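La pinza que apretaba de más

En el taller de Potmont, en Drukurville, la avería no hizo ruido. Ninguna alarma, ningún cable quemado. Una tarde de enero, el brazo que el equipo entrenaba para recoger mesas cerró los dedos sobre un vaso de papel y los siguió cerrando hasta dejarlo plano. Después levantó el resto del vaso, lo llevó al cubo con mucha corrección y anotó la tarea como terminada.

Yo llegué dos semanas más tarde para escribir sobre otro tema. Quería saber cómo se enseña a una máquina a ordenar una cocina, y encontré a cinco personas que discutían sobre una esponja.

El método de Potmont es conocido en el sector. Una persona lleva en la mano una pinza igual a la del robot, con una cámara encima, y hace con ella las tareas de la casa: coger, mover, tirar, volver a poner. De estas grabaciones, que el proyecto llama Brumenen, el brazo aprende después cuándo acercarse, cuánto abrir y dónde soltar. En enero tenían ya casi 1000 grabaciones hechas en cocinas de verdad, con gente que vive en ellas.

El vaso aplastado fue al principio una anécdota. A la mañana siguiente el brazo partió un huevo, lo cual hizo reír a todos, y por la tarde cogió la mano de un técnico que sujetaba un paño. No hubo herida. Hubo una marca roja que duró hasta la cena y una parada de emergencia que funcionó como debía. Desde ese momento el brazo quedó desconectado, y se abrió lo que en la empresa llaman una revisión de seguridad.

Primero se miró el motor, que estaba bien. Se miró también el límite de fuerza, y aquí apareció la primera mitad del problema: el límite existía, pero alguien lo había subido durante una prueba con botellas llenas y no lo había bajado. Es un error vulgar, de los que se cometen con prisa. Lo que no explicaba era por qué el brazo quería cerrar tanto.

La otra mitad estaba en los datos. La pinza de mano no mide la fuerza, mide la apertura: la distancia entre los dedos en cada instante. Una de las pinzas había recibido un recambio de almohadillas de la casa Demissie, 2 milímetros más finas que las anteriores, y nadie repitió la calibración. Para el programa, los dedos de esa pinza se tocaban más cerca de lo que el brazo podía tocar sin aplastar. Con una esponja la diferencia no se nota, porque la esponja cede. Con un vaso de papel se nota mucho, y con una mano también.

Las grabaciones afectadas eran 214. El equipo decidió no borrarlas en bloque y verlas una por una, separando las que servían para aprender el camino hacia el objeto de las que enseñaban un cierre equivocado. Pasé con ellos dos tardes de esta revisión. Es un trabajo lento, que cansa los ojos, y que consiste en mirar mesas ajenas: manteles, bolsas, vasos, redes de fruta. Se para la grabación antes del contacto, se lee el valor de la apertura y se compara con el tamaño del objeto.

En las mesas con cosas blandas las discusiones eran más largas. Una esponja gruesa se puede coger bien de muchas maneras, y el número solo no dice si el cierre fue correcto. El vaso de papel, en cambio, se convirtió en la medida de referencia del taller. 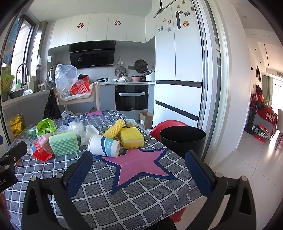 Lo que ha cambiado en el taller

El límite de fuerza ya no se puede modificar desde la pantalla de pruebas. Para subirlo hacen falta dos personas, y el valor vuelve solo al original cuando se apaga el equipo. Cada pinza se calibra al empezar la jornada, cerrándola sobre un bloque de metal de grosor conocido, y el resultado se guarda junto con las grabaciones del día. Si se cambian las almohadillas, la pinza no sale del taller sin una calibración nueva.

También se ha prohibido acercar la mano al brazo mientras está conectado, algo que ya estaba escrito en las normas y que todos, según me reconocieron, habían dejado de leer. El paño se sujeta ahora con un soporte atornillado a la mesa.

Cuando me fui, el brazo seguía desconectado. Faltaba por revisar una parte de las grabaciones, y sobre el banco había una caja de vasos de papel sin abrir, preparada para la primera prueba.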